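23 November 2019, puzzle bench

Finally got a full session on the puzzle task! Ye-rin Sun had the state machine merged before I'd even taken my coat off, so we went straight to picks. Everything below is on the Melline branch. Clergate is still the plan for the January demo, but I don't want to touch it until the place step behaves.

Where we are with the task: one loose piece on the green sheet, the board lying next to it, the arm has to find the piece, close on it, carry it over and set it in the gap. Simple for a four-year-old, wonderfully annoying for us.

Settings I ended up on:

- approach height 100 mm above the sheet, then straight down
- descent at 40 mm/s (200 was fun to watch and useless)
- finger force two notches under default
- exposure fixed, auto white balance off 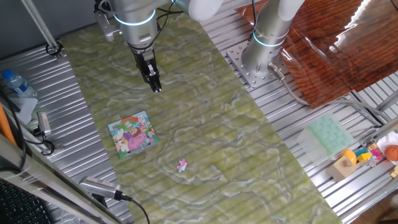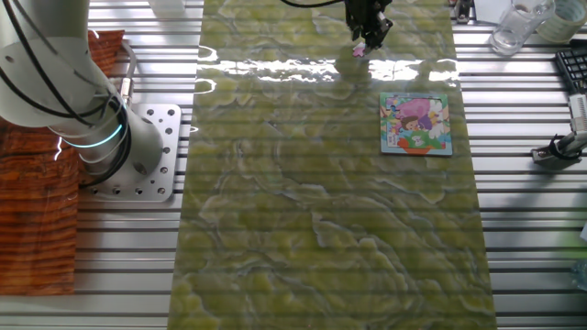 *Photos: Ye-rin Sun, bench cameras*

The glare is our biggest headache. The sheet is glossy and the overhead light comes back as a wavy white band, and a pale piece near that band just melts into it. The detector kept handing me a centroid that was half piece, half reflection. Ye-rin's idea was to mask anything saturated and then grow the mask a few pixels, and wow, big difference, except when the piece sits right up against the bright part and gets eaten along with it. So: better, not done. Want to try a matte sheet, or tilt the light.

The marbling is less of a problem than I expected. I was sure the veins would give us false edges everywhere, but after the blur they mostly drop out. The printed board is harder. All those little colored shapes look like loose pieces if you squint, and the detector squints. For now I crop the board region out before searching for the piece, which means we need the board pose first. Fine, the pale border makes that easy.

Pick side: good! When the centroid is right, the fingers land where they should. Place side: off by a consistent bit toward the arm, which smells like hand-eye calibration and not the planner. Shim says to redo it with more wrist rotation between poses, and I believe it because our last calibration set was basically the same pose over and over (my fault, I was hungry).

Replay logs are in the Ziris folder, run 900 onward. Earlier runs have the old gripper offset in them, don't mix them in.

Next:

- recalibrate, bigger rotations
- matte sheet?? ask Ye-rin if there's one in the cabinet
- log finger width at close so we can tell a missed pick from a thin one
- try the piece rotated past 90, the wrist might run out of travel and I haven't checked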